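Bench notebook, Wednesday, suturing rig

Start 9:40. Tissue pad in, Listanitz controller on the January build. Plan was to run the stitch sequence until the right-arm fault came back, then leave everything where it stopped and pull the log.

The fault, for anyone who missed last week: the right arm drops out of follow mode for a moment during the throw, catches up in one jump, and yanks whatever is in the jaws. With a needle in there it's a safety matter, so Jovita Cuautle stayed on the stop button the whole session. 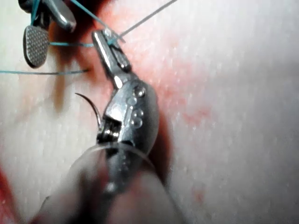 Why doesn't the tension limit catch it?
The limit reads motor current averaged over a window, and the jump is over before the average moves. It was set up for slow pulls.

Fault came back on run 27. Log shows a gap of 382 ms in the position stream, then a single large step. Four gaps in all by lunch, every one on the right arm, every one with the wrist rolled well over. Left arm clean. Swapped the network cable between the arms and the fault stayed on the right, so the cable is ruled out. 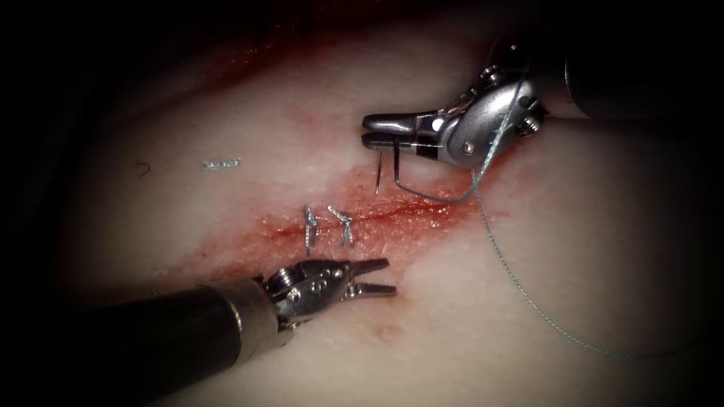

Needle driver at upper right, jaws closed on the needle. Two stitches in.

Took the back cover off the right arm drive after lunch. The encoder connector (Jisora type, the one with the weak latch) was seated but moved when I pushed on it. Bermúdez had flagged this latch on the other rig and I didn't check ours. My miss. Put a clip on it and rolled the wrist through full range by hand, no gaps. Have not yet run it under load for long enough to call it fixed.

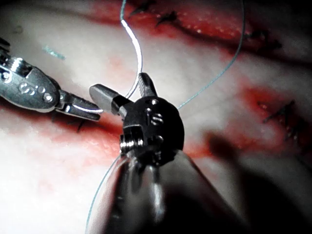
The connector is only half of it, though. The controller should never accept a step that size after a gap — it should hold position and ask for a restart. Wrote that up for Givport with the log attached and asked for a hard cap on step size.

Until that's in: speed at half, one person on the stop button, hands outside the tray whenever the drives are on.

Spare connector ordered. Left the cover off, power locked out, tag on the switch.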